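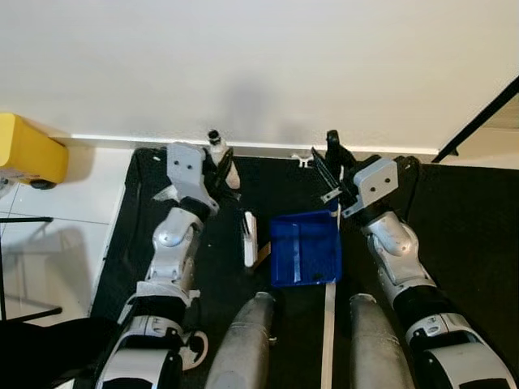
Sweeping with two arms: choosing which arm holds still

Project report, Vudport robotics module
Supervisor: Osamu Aoki

Last updated: June 15, 2026

1. Aim

The project looked at a narrow question. When a two-armed robot clears small items from a flat surface into a dustpan, does it help to fix the role of each arm before the run, or should the controller be left to choose? I called the first method "fixed" and the second "free". Both were trained on the same demonstrations, which I recorded in April by teleoperation.

2. Background

The starting point was the Harnen controller, written by last year's group for passing objects from one hand to the other. It predicts a short stretch of joint movements for both arms from the head camera view. It had only been used on objects the gripper can close around. Sweeping is different in that the tool touches the item and the hand does not, so a small error at the wrist becomes a larger one at the far end of the tool.

3. Method

I recorded 46 demonstrations. In each one the operator moved light pieces of debris towards the dustpan and then let go of the tools. Start positions were changed between recordings by sliding the items by hand, without measuring. I threw nothing out, including the recordings where I dropped something, and this may have been a mistake (see section 5).

For the fixed method I added a label to every demonstration saying which arm steadied the pan. The free method had no label. Training settings were otherwise the same and were copied from the Kuroda scripts on the lab server.

The layout was a blue dustpan with a long handle, lying flat on a black surface against a white wall, with the other items to its left. The handle pointed back towards the robot and ran between its legs. I kept this direction throughout — turning the pan would have needed a new set of demonstrations.

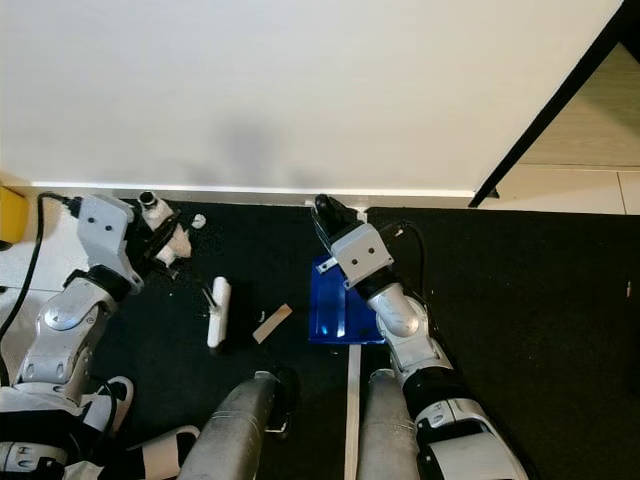 4. Results

The fixed method was steadier. The arm given the pan usually stayed with it until the other arm had finished. With the free method both arms sometimes moved for the same tool, and I stopped the run by hand on four occasions to avoid contact.

Flat, thin pieces were the hardest for both methods. The tool tended to ride over them.

5. Problems

The demonstrations with drops in them seem to have taught the free method to pause in mid-air. I would need to retrain without them to be sure. The Fuler force readings were logged but I did not use them, as the clock on that computer had drifted by two seconds and I found this too late to correct it.

6. Further work

Retrain both methods on the cleaned set, then try the fixed labels with the arms swapped.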